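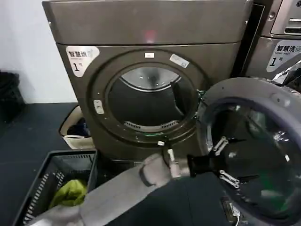
Washer door open, gripper at the door's edge, basket in front.

Drunley wrote:
First batch of laundry episodes is done. Target was 200 and we kept 80. Most of the rejects were the door, where the operator swung it too fast or let go early. Do you lot bin those or keep them?

Farkivach wrote:
Bin them. A model trained on sloppy door pulls will give you sloppy door pulls.

forkusano_fan wrote:
Disagree. We kept ours with a failure tag and the recovery behaviour got better. Throw them away and the policy has never seen a door slip.

Farkivach wrote:
Only if the operator recovers in the same episode. Half a failure that stops dead is no use to me.

Drunley wrote:
Fair. Around 30 of ours do have a recovery, so I'll go back through those. The other job is the drinks shelves. Wrist view only gets part of a row when the arm is tilted,
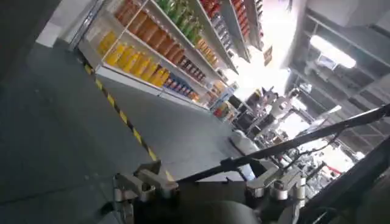
so I've asked for a slower approach and a pause before each grasp.

ellwood_ops wrote:
I wouldn't add pauses. Ours learned to stop and wait at every shelf – took us until November to get rid of it.

Drunley wrote:
Hm. Slower approach without the pause, then. Will post the numbers after the next 100.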